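Section 5. Setting Up a Visit to the Trallport Gardens

5.1 Before you begin

This section explains how to set up a garden itinerary on the Clodimus visitor handset and how to use the handset during a tour of the Trallport gardens. It applies to the Lakeside Route, the Walled Garden Route and the Han Terrace Route. For the winter glasshouse program, refer to Section 7.

Each handset holds the complete plant register for the gardens, which currently lists 2,102 entries. The register is updated every Thursday after closing. Handsets returned to the charging rack before that time receive the update automatically.

You will need:

A charged handset
An admission ticket with a printed code
A headset, if you intend to use audio commentary

Note: Audio commentary may not be played through the loudspeaker inside the Palm House or the Walled Garden.

5.2 Registering the ticket

1. Press and hold the side button until the start page is displayed.
2. Select your language and press Confirm.
3. Hold the printed code on the ticket in front of the reader until the handset vibrates.
4. Check that the number of visitors shown matches the number on the ticket.
5. Press Start Visit.

If the code is not accepted, enter the digits below it by hand. After three failed attempts the handset locks, and it must be released at the ticket office by the Buto gate.

Group tickets admit up to 30 persons. Larger parties must be divided and registered on separate handsets, each with its own starting time.

5.3 Choosing a route

1. On the main menu, select Routes.
2. Select one of the three routes to view its length, its stopping points and any closures in effect that day.
3. To avoid stairs, switch on Level Paths Only. The handset then leads you to the Han Terrace by way of the orchard instead of the stone steps.
4. Press Use This Route.

The Lakeside Route has the most stopping points and passes the formal rose beds, the boathouse and the perennial borders. The Walled Garden Route is the shortest and is recommended for visitors with young children.

Note: The upper path along the lake is closed on windy days. When a closure is in effect, the handset removes the affected stopping points from the list. They cannot be added again by hand.

5.4 Using the handset in the gardens

1. Follow the numbered posts in the order shown on the display. Post 124 marks the end of the Lakeside Route, at the ferry landing.
2. At each post, enter the number and press Confirm to open the page for that bed or building.
3. To hear the history of the planting, press Listen. To see the names of the plants, press Register.
4. To save a plant to your personal list, press Keep. The list can be printed at the ticket office when you return the handset.

Plants are listed by common name. To change to botanical names, open Settings and select Names.

Caution: Do not step onto the beds to read plant labels. The soil around newly planted stock is easily compacted, and the edging stones are not fixed.

Caution: The handset is protected against light rain only. Do not place it on the rim of a fountain or basin.

5.5 Booking a place in the demonstration hall

Talks and practical sessions are held in the hall beside the orchard. Places are limited and are assigned in order of booking.

1. On the main menu, select Events.
2. Select a session and press Book.
3. Enter the number of places required, up to a maximum of 5 per handset.
4. Note the table number displayed. It remains visible under My Visit until the session ends.

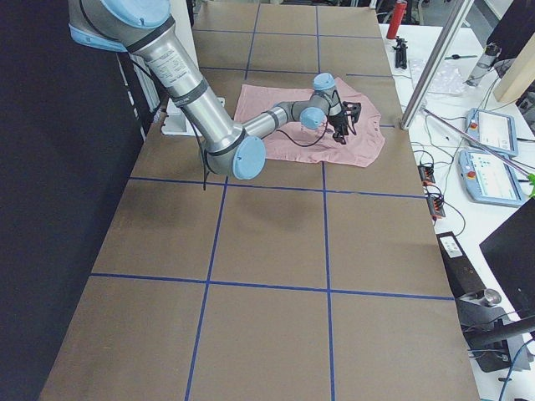
Figure 5-1. Robot arm and gripper above a table marked with blue tape.

Visitors should be at their table before the session begins. Places that have not been taken up by the starting time are released to the waiting list.

To cancel a booking, open My Visit, select the session and press Release. Fees for practical sessions are refunded at the ticket office upon presentation of the handset and the original ticket.

Note: Cut flowers and potted plants bought in the garden shop may be left at the hall coat counter during a session. They must be collected on the same day.

5.6 Ending the visit

1. Print your personal list, if required.
2. Select End Visit and confirm. All saved entries are then erased.
3. Return the handset to an empty slot in the charging rack, with the display facing outward.
4. Check that the green indicator is lit. If the indicator stays red, hand the device to a member of staff.

Handsets may be returned at the Buto gate or at the ferry landing. The ferry landing desk has no printer and closes before the last departure; current closing times are displayed under Visitor Information.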